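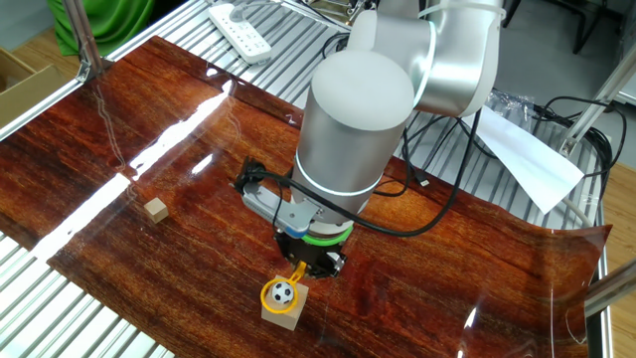 纸样借阅需要缴纳押金吗？

个人读者借阅复制本纸样免收押金，凭有效借阅证办理即可；机构读者按册登记，由所在单位出具借阅函。

Witkowska服装纸样馆今日宣布，位于Daststead的馆舍自四月起全面开放纸样外借服务，首批可供借阅的纸样共164套，涵盖女式外套、衬衫、童装、工作服及家用布艺等门类。与此同时，本馆与虎门（Humen）一家制衣技术资料室达成资料互换安排，双方将在今后两年内交换纸样复制本、工艺单及缝制说明。

Witkowska服装纸样馆是一家以收集、整理和保存服装纸样为主要业务的公共资料机构。馆藏以家庭缝纫用纸样为主体，兼收裁缝店留存的手绘样板、缝纫班讲义、面料样卡和尺码对照表，现有藏品3000余件。此前，馆藏只供到馆查阅，读者须在阅览室内描摹或记录，不得将纸样带离馆舍。外借服务开放后，读者可以将复制本带回家中或工作间使用，原件仍按原有规定保存于库房，仅限预约查阅。

首批外借纸样的遴选，以使用频率和保存状况为主要依据。凡读者历年申请查阅较多、而原件纸质已经变脆或折痕处出现断裂的，优先制作复制本。复制本采用较厚的描图纸输出，裁片轮廓、对位标记、布纹线、缝份说明及原有手写批注均予保留；原件中残缺的部分不作补绘，只在相应位置以虚线注明，并附文字说明。部分纸样原以英寸标注，复制本保留原有数字，另附厘米换算表，供读者对照。

纸样整理工作历时较长。许多纸样入藏时已与封套分离，裁片相互混杂，有的一只信封内装有数款服装的零散部件。整理人员依据纸张颜色、印刷字体、裁片编号和针孔痕迹逐一归并，无法确定归属的裁片单独编目，暂不外借。本馆欢迎熟悉旧式纸样的读者到馆协助辨认，有关裁片的影印件可在阅览室服务台索取。

在目录方面，本馆同步启用新版检索卡。新版检索卡除款式名称和入藏编号外，增列了胸围、腰围、衣长等成衣尺寸，以及建议用料和难易程度。读者此前多次反映，旧目录只列品牌和年代，难以判断一款纸样是否适合自身体型，也不便估算用布量。新版检索卡即针对上述意见编制。尚未更换的旧卡继续有效，读者可以持旧卡上的编号办理借阅。 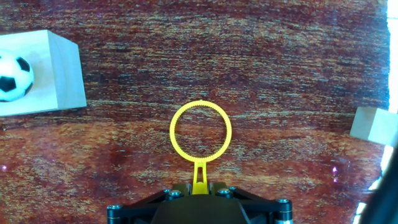 借阅期限方面，个人读者每次可借2套，借期13天，到期前可到服务台或以书信方式办理续借一次。已有其他读者预约的纸样不予续借。机构读者的借阅数量和期限，由双方在借阅函中约定。读者归还时，须将全部裁片按封套背面所列次序叠放，不得用回形针、订书钉或胶带固定。如使用中发生撕裂，请保持原状交还，由本馆修补，切勿自行粘贴。

读者可以在复制本上用软铅笔作轻微标记，归还前应予擦除；不得使用圆珠笔、水消笔或滚轮描线器。如需修改尺寸，建议先将裁片描摹至自备纸张，再行放缩。阅览室内设有描图台，读者可自带纸张使用，无需另行预约。大幅裁片较占台面，周末到馆的读者请相互谦让，并在使用完毕后将压铁放回原处。

关于与虎门方面的资料互换，双方商定先从衬衫和童装两类入手。虎门地处广东东莞，服装加工业历史较长，当地资料室所藏以工业样板和工艺单为主，与本馆以家庭缝纫为主的收藏各有侧重。首批互换资料将随附中英文对照的术语表，收录领座、门襟、过肩、袖衩等常用词条。术语表在两地译法不一致之处并列两种写法，供读者自行取用。互换所得资料到馆后先行编目，完成后即进入阅览室开架区域，外借时间另行通告。

为配合外借服务，本馆将于每周二晚间举办纸样使用辅导，内容包括识读符号、核对尺寸、调整衣长和排料。辅导面向初学者，不收取费用，参加者须自备软尺、铅笔和一件合身的旧衣，以便量取尺寸。辅导不代为裁剪，也不提供缝纫机。已有缝制经验的读者如遇具体问题，可在当晚后半段提出，工作人员将视情况查找相应的工艺资料。

本馆同时重申藏品捐赠事宜。凡愿意捐赠纸样、样卡、讲义或裁缝店账册者，请先来函说明大致内容和保存状况，勿直接邮寄。受潮或有虫蛀迹象的纸样，请单独装入纸袋，不要使用塑料袋密封。捐赠者如希望保留副本，可在捐赠单上注明，本馆将在整理完成后寄送。由于库房空间有限，成品服装、缝纫机及大宗面料暂不接收。

借阅证可在Daststead馆舍服务台当场办理，须出示身份证明和住址证明，未成年读者由监护人代为申请。现有查阅证在有效期内可直接换领借阅证，原编号保留不变。外借纸样目录已在阅览室陈列，读者也可来函索取印刷本，并请在信封上注明“外借目录”字样。

媒体如需采访或索取馆藏资料的复制件，请与本馆公共事务处联系。拍摄原件须提前申请，库房区域不对外开放。

Witkowska服装纸样馆
公共事务处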